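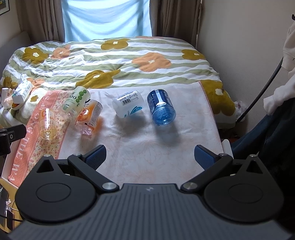
Photo: Hamisi Nyaga

My mother made her bed every morning of her life, including the morning she went into labor with me, and she brought this up whenever I was late for anything. I mention it so you understand what I'm up against when I say that I have stopped making mine.

I don't mean I've let it slide. I let it slide for years, in the ordinary guilty way, yanking the comforter up over the mess when company came. This is a policy. I get up, I leave the thing exactly as it fell, and I go and have coffee.

The case for the made bed used to be simple. You did it so your mother wouldn't yell. Somewhere along the line it got promoted. Now it's the first win of the day, the small task that leads to bigger tasks, until by lunch you are presumably running a bank. There's a man in our building in Milurton who bought a 76-page workbook on the subject. Four of those pages are for notes. I asked what he'd written in them and he said he was saving them.

I have been keeping an eye out for the bigger tasks. In the years when I made my bed I also failed to file my taxes on time, killed a lemon tree and lent 500 dollars to a cousin in Tremus who now crosses the street when he sees me. The bed looked terrific through all of it.

And then there are the pillows. A bed in a store comes with so many that you need a second piece of furniture to hold them while you sleep. My sister has one that cost her 150 dollars and may not be touched by a human head. Her dog Vlad, who can't read the rules, sleeps on it every afternoon and is the only member of that household getting the full value out of it.

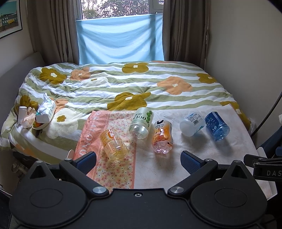
MILURTON, 2023-01-07

A bed is the one spot in the house where you do nothing useful for a third of your life, and I think that's what bothers people. We can't leave it alone. We have to smooth it flat and square the corners so it looks as if no one has ever been weak enough to lie down there. Hotels do this best. They tuck the sheet in so hard that getting into it feels like mailing yourself, and the first thing every guest does is kick it all loose. Someone spends the morning tucking and someone spends the night kicking, and we call this luxury and pay extra for it.

I did try the opposite once. When I moved into the apartment on Ganidier Street I made up my mind to be a new person, and for most of February I did hospital corners. I got pretty good. I would stand in the doorway and admire them. Then I would notice the time, and run, and be late, with my mother's voice going in my head the whole way to the bus.

She called last week and asked, the way she does, whether the place was tidy. I told her the kitchen was spotless. There was a long pause on the line. "And the bedroom?" she said, and I told her I had to go, something was on the stove.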